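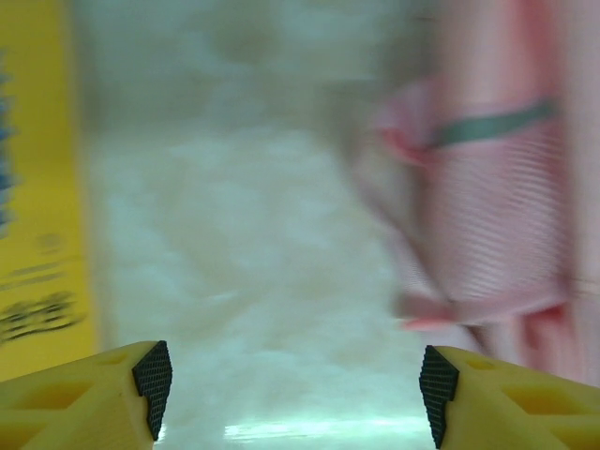 Drollasier Table Cover, White

Item 2669
Sold by Jidiris Home and Workroom
In stock, ships from our Trargate warehouse

Overview

The Drollasier is a coated cloth cover for work tables, folding tables and kitchen tables that get used for more than eating. The top side is a smooth wipe-clean coating. The underside is a brushed cotton blend that keeps the cover from sliding on a varnished or painted surface. It lies flat without clips on most tables, and a set of clips comes in the package for tables that are used outdoors or moved often.

We have carried this cover since the first Drollasier line and it remains the one we sell most to craft rooms, school kitchens and people who fold laundry or pack parcels at the same table where they have dinner. It is a plain item. There is no pattern, no border and no printed logo on the top side. The maker's name is on a small sewn label at one corner of the underside.

What is in the package

1 table cover
4 cover clips
1 care card

Sizes

The cover comes in 2 sizes. Small fits tables that seat four people. Large fits tables that seat six, and the standard folding tables used in halls and classrooms. Both have the same weight of cloth and the same hem. Please measure the table top before ordering and allow a hand's width of overhang on each side. If your table falls between sizes, order the Large and trim it (see Trimming below).

Material

Top: matte-to-satin coating, food safe when clean
Underside: brushed cotton and polyester
Hem: folded once and stitched
Weight of the Small, without packaging: 800 grams

The coating has a slight shine under a strong lamp. If you photograph small goods on your table, the light gray cover in the same range gives less glare, and the two can be overlapped.

Using the cover

Unfold it the day before you need it if you can. Fold lines from shipping relax at room temperature, and faster in a warm room. Do not iron the top side. A cool iron on the underside, with a thin towel between, will take out a stubborn crease.

Put the cover on a dry table. Water trapped underneath can leave a mark on untreated wood, and it also makes the brushed side feel clammy for a long time afterward.

Hot pans need a trivet. The coating will take a mug of coffee or a warm plate but a pan straight from the stove will leave a ring that cannot be removed. The same goes for glue guns.

For cutting, use a mat on top. The cloth will hold up to the odd slip with scissors, but a craft knife goes straight through.

Cleaning

Wipe with a damp cloth and a drop of dish soap. Dry with a clean towel. Tomato sauce, turmeric and marker ink should be wiped up within the hour. Rubbing alcohol will lift most ballpoint, but test it on a corner first and rinse the spot with water when you are done.

The cover can be machine washed on a cold, gentle cycle a few times a year. Hang it over a rail to dry with the coated side out. Do not tumble dry and do not use bleach.

Trimming

The cloth does not fray when cut with sharp shears, so a trimmed edge can be left unhemmed. Mark your line on the underside with chalk. Trimmed covers cannot be returned.

Storage

Roll it with the coated side facing out. A cardboard tube works well - the kind fabric shops throw away is the right length for the Small. Folding is fine for a week or two, but a cover kept folded all winter will need time to flatten.

Goes well with

Verschueren cutting mat, large
Verschueren cork trivets, pair
Drollasier Table Cover, Light Gray
Replacement cover clips

Customer note

"I sort and pack orders on mine every morning and then we eat lunch on it. The first one lasted until I set a frying pan on it, which was my own fault. The new batch feels a little thicker than the old one and took two days to lie flat. I wish there was a round one." - Aurora Bastos

Reply from Jidiris: The cloth is the same weight as before, but the coating was changed in May and is stiffer when new. A round size is not planned at the moment. Several customers have cut the Large to fit a round table.

Shipping and returns

Covers are sent rolled in a long carton when ordered alone, and folded when ordered with other items. If you want a mixed order to come rolled, write "rolled" in the order comments and we will send it in two cartons at no extra charge.

Unused covers can be returned with the care card and clips included. Use the return form in your account and put the item number on the outside of the carton.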